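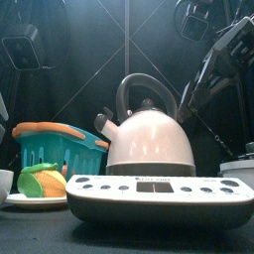 Qianru Tang wanted to know why a kettle whistles, and why it waits so long before it starts. She also asked if the water is "shouting." The water is not shouting, but it is pushing, and the push is what makes the sound.

To understand the whistle, we need to start with what happens when water gets hot.

What is boiling?

Water is made of tiny pieces called molecules. They are far too small to see, even with a school microscope. In a cup of cold water the molecules are always moving. They slide past each other and bump into each other, but they stay close together. That is why water stays in the cup.

When you heat water, the molecules move faster. If they get enough energy, they break away from their neighbors and fly off on their own. Water that has done this is called water vapor. It is a gas, like the air around you.

At sea level, water boils at 212 degrees Fahrenheit, or 100 degrees Celsius. At that point the molecules are breaking away inside the water as well as at the top. The bubbles you see in boiling water are full of water vapor. Many people think they are full of air, but they are not.

The small bubbles that show up much earlier are a different kind. Those do have air in them. Cold water holds a little air, and as the water warms up it cannot hold as much. The air comes out and sticks to the sides of the pot.

Why does a kettle rumble first?

If you listen to a kettle from the other side of the kitchen, you will hear a low rumble long before the water boils. The bottom of the kettle is the hottest part, so bubbles of water vapor form there first. They float up into cooler water. The cooler water turns the vapor back into liquid, and the bubble collapses. Each collapse makes a tiny sound. A great many of them together make the rumble.

When all of the water is hot, the bubbles stop collapsing on the way up. They reach the top and break open there. The rumble gets softer, and the water starts to bubble hard.

Where does the whistle come from?

Water vapor takes up much more room than liquid water. One spoonful of water makes more than 1,600 spoonfuls of vapor. There is not enough space inside a kettle for all of that, so the vapor pushes its way out.

A whistling kettle has a special cap on its spout. In the most common kind, there are two thin metal plates inside the cap with a little gap between them. Each plate has a small hole in the middle. The vapor has to squeeze through the first hole, cross the gap, and go out through the second hole.

When the vapor moves slowly, not much happens. When it moves fast, the stream starts to wobble. It makes little swirls, a bit like the swirls you see when you pull a spoon through soup. The swirls shake the air outside the kettle. Shaking air is what sound is. If the air shakes back and forth 200 times in one second, you hear a low note. If it shakes 600 times in one second, you hear a higher one. A kettle whistle is usually higher than both of these.

This is also why the note slides up at the start. The vapor is speeding up, so the shaking speeds up too.

Not every kettle whistles. Some have a spout that is open, and some electric ones have a switch that turns them off when the water boils.

What is the white cloud?

The white cloud near a boiling kettle is what most people call steam. Real water vapor cannot be seen. The cloud is made of very small drops of liquid water. They form when the hot vapor meets the cooler air and turns back into water – the same thing that happens when you breathe out on a cold morning.

Sometimes there is a clear space between the end of a spout and the start of the cloud. That clear space is full of vapor that has not cooled down yet. It is very hot and can burn you badly. Never put your hand there to check.

Does water always boil at the same heat?

No. The air above us presses down on the water. High up on a mountain there is less air pressing down, so the molecules can get away more easily. The water boils at a lower temperature. In some mountain towns, pasta takes longer to cook because the boiling water is not as hot as it is by the sea.

Something to try

You can make a whistle without any heat. You need an empty plastic bottle.

Hold the bottle upright under your bottom lip and blow gently across the top. Move it a little until you hear a note. Now pour in some cold water and blow again. The note is higher. There is less air in the bottle now, and a small amount of air shakes faster than a large amount.

Try blowing harder and softer. Write down what you hear each time.

Words to know

Molecule – one of the tiny pieces that water and many other things are made of.
Vapor – a substance in the form of a gas.
Condense – to change from a gas to a liquid.
Pressure – how hard something pushes on a certain area.

More from Vovunley Science Pages

Why Do Ice Cubes Crack?
How a Thermometer Works
Where Do Puddles Go?
What Makes Popcorn Pop?
Why Is the Sea Salty?
56 Questions About Weather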